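The Case for a Smaller Guest List

Dec 31, 2018

My partner and I got married in April with 106 people in the room. The first list had a lot more names on it than that, and we spent most of the winter arguing about who should come off. I now think we should have started much smaller and argued a lot less.

The usual advice is to write down everyone you would like to have and then trim. I think that advice is backwards. Once a name is on paper it feels like an invitation, and crossing it out feels like an insult, even though the person has no idea they were ever considered. My mother kept her own copy of the list. Names I had crossed out would show up on it again a week later.

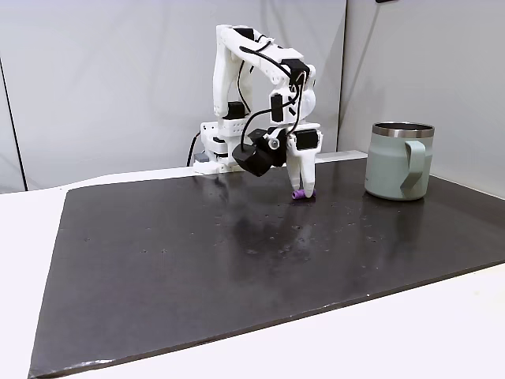

It would have been easier to start with the two of us and our parents, then add people one at a time, with both of us agreeing on each. It sounds cold. I don't think it is any colder than inviting a second cousin you haven't spoken to in nine years and seating her beside the kitchen door.

Money is the part people don't like to bring up. Our hall, the Grildale, charged $79 a head for dinner, and that was before the bar, the chairs and the late-night sandwiches. Trotemar did the flowers and priced them by the table, so every extra eight guests meant another centrepiece. We paid for a good number of dinners for people neither of us talked to all evening. I'm not sorry they came. I do think the money would have done more good on our mortgage, and I suspect most of them would have been fine with a card and a phone call.

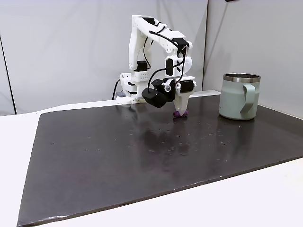
What you owe people

The strongest argument against me is that a wedding belongs to the families as much as to the couple. I take that seriously. My grandparents' generation invited the whole street, and the street brought the food. If your family still works that way, and your aunts are happy to cook for three days, then by all means fill the hall.

Most of us don't get married like that any more. We hire a caterer, rent the linens and sign for a minimum number of plates. Ours was 82, and I remember being relieved that we were safely over it. Looking back, that was the wrong thing to be relieved about. We should have looked for a place with a lower minimum — the back room at Cudden would have done nicely — and had time to sit down with everyone in it.

I also don't believe in the B list, where you wait for refusals and then send out a second round. People can read a postmark. Invite them the first time or leave them be.

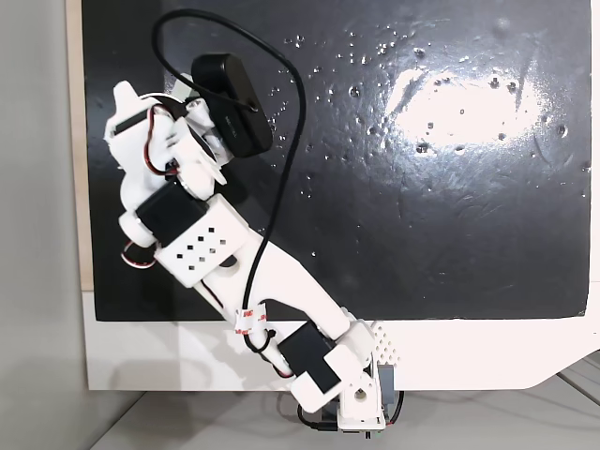 One reader of an earlier version of this column wrote to say that she had 30 guests and still hears about it from her husband's side every Christmas. She would have the big wedding if she could do it over, she said, because one expensive evening is easier to live with than a grudge. I can't tell her she is wrong about her own in-laws. I would still send the short list, and I would phone the relatives who weren't on it before they heard from somebody else.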